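Best way to store pretend food so it gets played with?

Posted by Noemi Kasprzak, Monday, August 17, 2020

We've got a play kitchen setup that has slowly taken over a big white table, and I'd love to hear how other people store theirs. Right now it all lives in one deep bin from Skallgate. My daughter tips it out, plays with whatever lands on top, and then the rest goes back in untouched. I've tried sorting by color (lasted a week) and I've tried a hanging shoe organizer (she couldn't see into the pockets, so she ignored it completely).

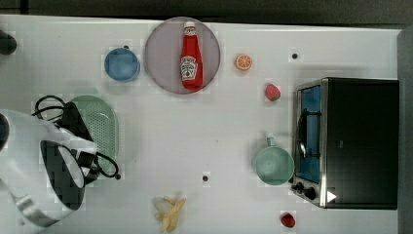

My latest idea is to ditch the bin and use the dishes themselves as storage. Food goes on a plate or in a bowl, and the plate or bowl goes straight on the shelf, ready to serve. I started with the ketchup, because it rolls off everything, and laid it down on the big round plate. The little blue bowl next to it could take the small fruit, I guess, but I don't know if it's deep enough for more than the strawberry and one other thing.

The shelf is a Hernateo, the low kind, 26 inches wide. That sounds like plenty until you put a toaster oven on it! So whatever I do has to stack or nest at least a little.
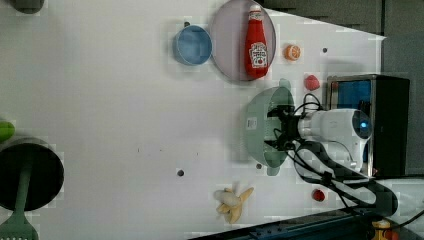
Fruit is the part I really can't work out. She wants it where she can grab it, I want it in something with sides, and the bin fails on both counts. I keep coming back to the green colander, since it has a handle at each end and she could carry it around herself. The banana is the awkward one. It has those peel flaps that stick out, and I can see it hogging the whole space while the orange slice disappears underneath.

Pots are their own headache. The spatula never stays in the pot, and I've more or less given up on that one. Do you hang utensils? Does that work with a four-year-old?

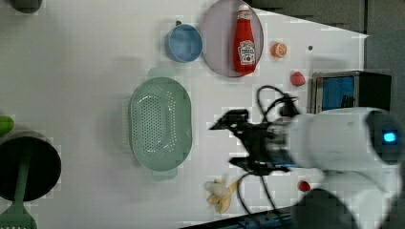

Colander in the middle, fruit still waiting for a home.

Edit: a couple of people asked if small pieces would fall through the colander. No, the holes are tiny, you'd be lucky to get a grain of rice through. The bottom is just rows and rows of them. My bigger worry is dust and cracker crumbs, and whether I'd be forever rinsing the thing out. 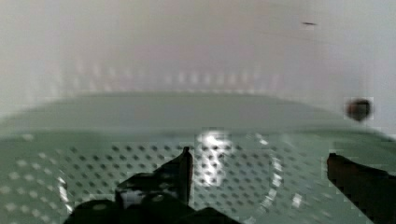

Josefien Vanhove: Go for the colander! Crumbs were the reason I gave up on solid bins. With a colander you take the food out, hold it under the faucet, shake, and leave it upside down on a towel. I do ours every 2 weeks or so and it's the easiest thing in the whole playroom. For the banana, I'd let it lie on top and not worry about it. If it bugs you, put it on the plate with the ketchup and call it lunch. My other tip is to put out less. We keep half the food in a closet and swap it over when it gets boring. The day I bring out the "new" stuff I get a solid hour to myself — worth every bit of the hassle.

Han: hooks. Screw them on the side of the shelf, low down. Spatulas with a hole or slot in the end hang fine, the others go in a mug.

Noemi Kasprzak: Thank you both! Josefien, the swapping idea is so simple and I'm a bit annoyed I didn't think of it. Do you let them pick what goes in the closet, or do you just sneak it away at night? Han, what size hooks? I've got some left over from the coat rack we put up in January but they're pretty chunky.

Josefien Vanhove: Sneak it. Always sneak it.

Related questions
Can I wash play food in the dishwasher?
Felt or plastic fruit for a toddler?
Labels or picture labels for toy shelves
Toy pots that don't clang (please)
Getting marker off a white tabletop

Contact us | © 2020 Brovine Home Help | Back to top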